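Filed under: Pantries & Kitchens / Local Makers and Menders

The big table at Imthorpe

The first thing she does when I arrive is hand me a tea towel. There are jars draining by the sink and she'd like them dried before we start, so we talk with our sleeves rolled up, and it's a lovely way to do an interview!

She has been sorting other people's pantries for 12 years, first in Gerwood and now from a shared kitchen in Imthorpe, where people bring the contents of their cupboards in boxes and go home with a plan. She asked me to leave her name out ("my clients like a quiet life and so do I"), but she was happy to talk for as long as I liked about packets, tubs and the back corners of shelves.

"It started with my nan's cupboard," she says. "I opened it to find the sugar and had to take out 77 things to reach it. I wasn't cross, I was thrilled. I thought, right, I'm going to be here all afternoon."

What she loves most is the first tip-out, when everything comes off the shelves and onto the table. No labels yet, no lids, just food and somewhere to put it.

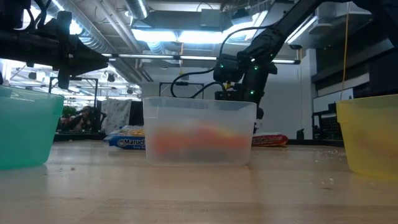 Colour is her favourite subject, and she gets to it within minutes. She can't stand a cupboard full of matching white boxes. "They look gorgeous for a week and then you've got no idea where the noodles went." She would much sooner have plastic bins in colours a child could name, like the teal one and the yellow one, with a cloudy clear one in the middle for whatever is being decided on. You can make out something orangey-red through the side of it without knowing what it is, and that suits her fine. "You get a hint, and a hint is enough to make you go and look."

I ask whether people find it confronting, having their groceries spread out in front of a stranger. She laughs and says they're usually over it before the kettle boils. The chat turns to dinners, to whoever in the house eats the good biscuits, to the soup mix bought on a trip to Zuvdale and never opened.

"I don't throw things out for people," she says. "If you want three lots of the same noodles, have three lots of noodles. I only want you to know you've got them."

She does have a few firm views. Packets lie flat or stand up, one or the other, for the whole shelf. Crumbs get wiped up at the end and not before, or you'll be at it all day. And the bins should be light enough to lift down with one hand, full.

Her next project is a run of December sessions for share houses, two households at a time, both lots of groceries on the one table. I can't wait to see it. "It'll be bedlam," she says, taking back the tea towel. "Bring your own jars."

Recent stories
Rondonuwu spice nights return to the Gerwood hall
A spoon drawer worth showing off
What to do with the last of the plums
Zuvdale market: our favourite stalls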